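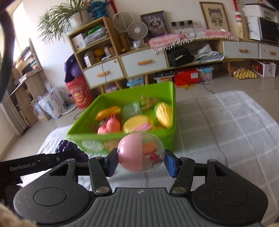 **RESEARCH WATCH** | November 2024

## Two hundred toys and one very confident chart

The pitch for learning manipulation from hand-held grippers is easy to like. Skip the robot. Give a person a pair of grippers with a camera on each, have them pick things up at home, and train a policy on what the cameras saw. You get real rooms and real clutter, and you get them at the speed of a human wrist. A new write-up from the Mindwood group says this now works well enough for toy tidying that 200 demonstrations are all you need. I have read it twice and I'm not sold.

The claim first. Mindwood trained a policy they call Zaki on household pick-up recordings, then ran it on a two-armed bench robot in their own lab. With 25 demonstrations it mostly flailed. With 200 it cleared the mat in most trials. With 1000 it did hardly any better, and from that flat line the authors conclude that data quantity is "largely solved" for this kind of task.

That is a lot to hang on a flat line. Curves go flat for all kinds of reasons, and one of them is that the test is too easy or too much like the training set. Each condition got 20 trials. At that size, one lucky afternoon can move a bar on the chart by a visible amount, and there are no error bars to tell us whether it did. I'd also like to know who decided when a trial was over. The text says "until the operator judged the attempt complete," and that phrase is doing more work than the network is.

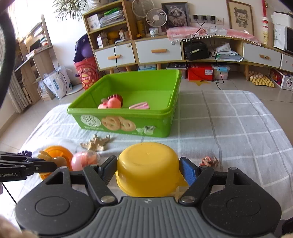

Grasp labels are my second complaint. The paper scores a grasp as good if the fingers close and the object leaves the surface, and it reports one success rate for everything. Objects don't fail in the same way, though. An upside-down plastic bowl, rounded and with only a small lip at the bottom edge, asks for something quite different from a little figurine sitting next to it on the same cloth. Close too high on a shape like that and I would expect it to squirt out. Close low and you are pushing the finger pads into the fabric. A person sorts this out without thinking, by feel, and the feel isn't in the video. Averaging bowls with figurines hides exactly the number I'd want to see, and there is no per-object table, even in the appendix.

The authors do discuss touch, briefly. Their view is that the width of the jaw over time carries enough information to stand in for force. Maybe it does for hard plastic. A group at Perham tried the same shortcut last year on soft goods and dropped it, and the Mindwood paper cites them in a footnote without saying what they found. 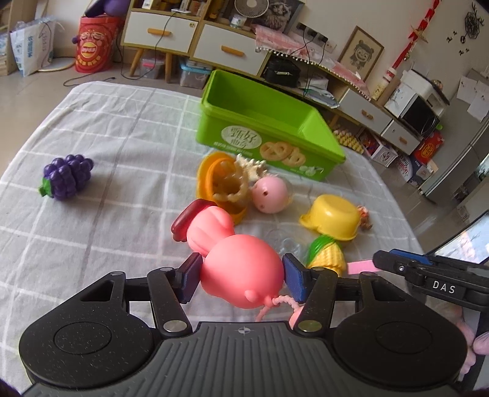 Then there is the matter of hands. Most of the recordings are bimanual, and the write-up treats the second gripper as pure gain: more views, more grasps per minute. I wonder. When two people-sized wrists share one small patch of mattress, each camera spends part of its time looking at the other tool. Go for a pink plastic pig with one jaw and the second gripper can be right there at the side of the view, lettering and all, with the hand that holds it. A network is free to use that. It may learn "reach when the other jaw is over there," which is a fine rule until the robot's arms move in a different rhythm from a person's. The simple check is to mask the other gripper during training and run the trials again. It would take a few days, and I can't find it anywhere in the paper.

Some things deserve credit. The recordings come from lived-in rooms with furniture along the walls, and I'll take that over another gray table under studio lights. The hardware section is clear enough that you could repeat the collection yourself. And they posted failure clips, which is still rare, even if the clips were picked by the same people who wrote the abstract.

But "largely solved" needs a different home, toys the policy has never met, and somebody outside the lab holding the stopwatch. Merkoveck has offered to run the released model on its own robot, with its own bin of objects, and expects to post raw trial videos in December. I'll report the numbers whichever way they fall. Until then, I would file the 200 figure under promising and keep collecting data.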